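Filed under: Bench notes / Perception / Grasp planning

September 20, 2024

Picking up the episode segmentation work again. Kanokwan has a new version of the Prumlow splitter, the one that is meant to find the start and end of each pick without anyone marking it up by hand. Her note says it is "basically there". I have read that sentence before.

Ran it over the hair accessories batch, 400 episodes, default settings. It finished without errors, and that proves very little. Went through the output with the viewer open and a pencil.

What it does: takes finger opening over time, smooths it, calls a pick whenever the opening drops and stays down for longer than a threshold. Fine for mugs. A mug stops the fingers well before they meet and you get a nice flat step. A thin hair elastic barely stops them at all, so a good grasp and a complete miss give nearly the same trace. The splitter marks both as picks. I would like to know how this passed on the Vuston set, and I suspect the answer is that the Vuston set is mostly mugs.

Tried three things:

- Threshold down from 400 ms to 160 ms. More picks found, and most of the new ones are the operator fidgeting with the trigger between attempts. Put it back.

- Added the image check Kamol suggested: crop between the fingertips before and after closing, compare. Better. It falls over when the item is dark and the fingers are dark, so black elastics are the worst case again. The blue pads help a bit if the crop is tight enough to leave out the rest of the finger.

- Asked for the object mask to move with the gripper for a set number of frames after closing. This is the one I believe in most, though I only believe in it on the episodes where the mask is right to begin with.

Which brings me to the masks. The detector treats the tray as one object and is very sure about it. Inside the tray it merges whatever touches. A claw clip lying over other things comes out as one large lump, and the planner then proposes a grasp across the middle of the lump. The score on that grasp was high. I have stopped reading the scores.

Kamol says the fix is more data. Perhaps. We have 2000 labelled crops of small soft items already and the merging has not shifted since the first few hundred. I think the labels are the trouble - bracelets were outlined as filled discs in one pass and as rings in another, and the model has learned to be vague. Half an hour in the label tool would settle it. Not done yet.

Episode 3201 is the one I keep going back to, as it has most of the awkward cases in one go. Fingers open, before any closing:

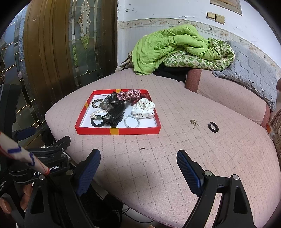

Notes on 3201

The gingham scrunchie and the dark red one next to it come out as a single mask. The pearl bracelet is split in two at the green bead. The pale blue beaded bracelet gets a filled disc, so the planner aims for the hole in the middle, where there is nothing but tray.

Outside the tray: the black scrunchie on the pink cushion is found cleanly, best mask of the lot. So is the bit of dried leaf or twig, labelled "hair tie" at 0.91. Plain background, good contrast, wrong answer.

Yellow tape on the tray rim: two strips, both proposed as graspable. Add a rule? I would sooner not start a list of rules.

To do

- Relabel bracelets as rings, all of them, one person, one pass.
- Kanokwan to send the Vuston episode list so I can see what is in it.
- Rerun the splitter with the mask-motion test on and the opening test off. If the count barely changes, the opening test goes.
- Leave the Imholm config alone until the above is done. Someone changed the crop size in it and there is no commit message.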